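Tusten Community Boards > Daily Life > Habits and Well-Being
Topic: Sunday evening quiet hours – request for members' views

Posted by board_office_tusten
Wednesday, August 11, 2021

Members are invited to comment on a proposal to introduce a quiet period on this board each Sunday from 8 in the evening until midnight. During that period, existing threads would remain open for reading, but new posts would be held until Monday morning. The proposal arises from the discussion of weekend routines, in which several members reported that they found it hard to stop checking replies before the working week.

If adopted, the arrangement would begin in November and would be reviewed after 20 weeks.

Reply from rana_south
I support the proposal. My household has kept Sunday evenings free of screens for some time. We eat early, set out clothes for the morning, and read. The dread that used to arrive after supper has not gone away entirely, but it is easier to bear when there is no stream of messages to answer.

Reply from ledgerline68
I must register an objection. For members who live alone, Sunday evening is the hardest part of the week, and this board is one of the few places where a person can write a few lines and receive an answer the same night. I was born in 1968 and have kept a diary for most of my life. A diary does not reply. 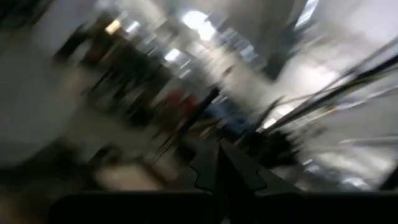
Ceiling lights, indoors.

Reply from faltano_reader
I would ask the board office to consider the point made by ledgerline68 with care. The same rule was tried on the Faltano board, where I also post. Regular members adapted to it within a month, but several of the quieter ones stopped writing and did not return. Whether the rule was the cause, I am not able to say.

Reply from rana_south
That is a fair concern. I would note, however, that private messages would not be affected. A member in need of company on a Sunday could still write to another member directly.

Reply from ledgerline68
With respect, a private message requires one to choose a recipient and to risk imposing on that person. An open thread does not. I do not regard the two as equal.

Reply from tedilow_north
May I suggest a compromise – a single open thread each Sunday evening, with all other sections held until Monday. Those who want quiet may stay away from it, and those who want conversation will know where to find it.

Reply from faltano_reader
I could accept that, provided the thread is opened on time every week.

Reply from ledgerline68
I remain opposed to the quiet period itself, but I would use such a thread.

Reply from board_office_tusten
The suggestion from tedilow_north has been added to the proposal as a second option. Comments on either option may be posted in this topic and should not exceed 2000 characters. The start time is still open to discussion.

Reply from rana_south
In that case, I ask that 9 be considered. Those of us with small children are seldom seated before then.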